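Home | Kits | Grippers | Recording | Spares | Contact

Last updated October 24, 2018

Smits Hand-Held Gripper Pair
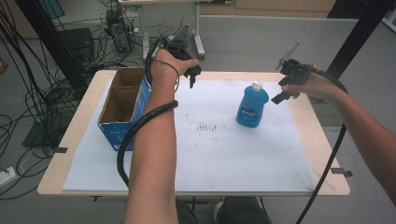 The Smits pair lets you gather examples for a learning system with your own two hands. You hold one gripper in each hand, do the job the way you would like a robot to do it, and every move of the jaws is saved along with the view from your head camera. Start simple! An open box with a divider, a bottle with a screw cap and a sheet of paper clipped over the table make a fine first task, and there is plenty in it to learn from: which hand goes first, how wide to open, when to let go. Both grippers are wired, so let the cables run back along your forearms and leave enough slack to reach the far side of the table.

We have been using the pair daily at our Vodudville shop since January and we still love how quickly people take to it. Most newcomers are recording usable examples after 13 practice runs, and then they start inventing tasks of their own (bottles into boxes, boxes onto shelves, lids on jars – the lids are hard).

What comes in the kit

2 hand-held grippers, left and right
2 cables with strain relief
4 spare jaw tips
Head strap for your camera (camera sold separately)
Ketatau recording software, single-seat license

Recording with Ketatau

Ketatau starts and stops when you squeeze both grippers twice, so you never have to put anything down between examples. Each run is saved to its own folder with the jaw positions and video already lined up. Spoiled a run? Squeeze the left gripper three times and it gets marked as a reject. Keep a few of those – a fumbled grasp that you recover from can be a very useful example.

Fit and care

The grips suit medium and large hands. Brundov makes a slimmer grip that bolts straight on, and we stock it under Spares. Wipe the jaw tips with a damp cloth after sticky jobs and swap them when the edges get rounded. Run the zero check in Ketatau after every swap.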